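How to Fill In a Team Match Card Without Starting a Feud

Last updated: March

Every chess club has one person who understands the match card, and sooner or later that person moves away. Ours was Stepan Nechyporuk, who left for Irska with the good pen. If you have inherited the job, these steps will get you through an evening.

1. Write down your board order before you leave home. Strongest player on board one, and so on down. If two players are within a few rating points of each other, check your league's rule on how far you may bend the order. Ours lets you swap them. Neither will thank you.

2. Swap lists with the other captain at the same moment. Fold the paper. We once played Stadham, whose captain read ours, said "hmm," and went out to his car for ten minutes.

3. Copy the names in full, with league numbers. "Dave" is not enough. Our card for the Wróbel Cup had a 736 and a 763 on it, and sorting out which one was a real member took until summer.

4. Settle the colors. In most leagues the visitors get White on the odd boards, but some do it the other way, and a few toss a coin. Write W or B beside every name before the clocks start. 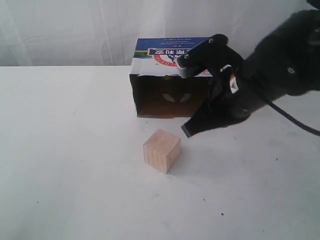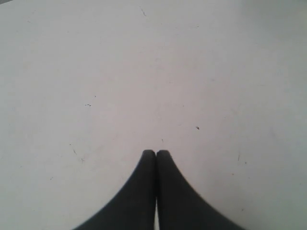
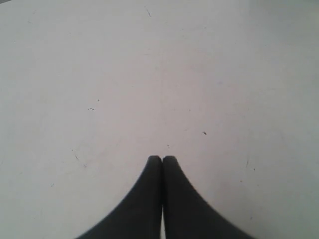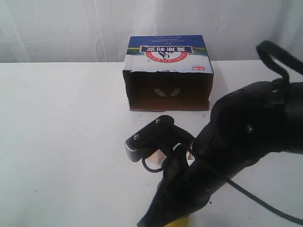

5. Note the start time and the time control at the top of the card. If someone is late, write down when they sat down. Memory gets generous after a loss.

6. Enter results as the games end, from the players and not from the look on their faces. A win is 1, a draw is ½ to each side, a loss is 0. If a board was defaulted, mark it as a default, as it may not count for ratings.

7. Add up both columns. On a six-board match the two totals must come to six – if yours come to seven, somebody has won the same game as somebody else.

8. Get both signatures before anyone puts a coat on. If there is a dispute, write "disputed, board 2" next to the result and sign anyway. Signing means you agree on what is written, including the part you disagree about.

9. Send the card in that night. Take a photo of it first and keep the paper until the season's tables are final. I have more than 1000 of these in a drawer and have needed exactly one, against Dillska, who had lost theirs.

Related
Setting a digital clock with a delay
What to do when both flags are down
Claiming a draw by repetition
Getting a lift home from Stadham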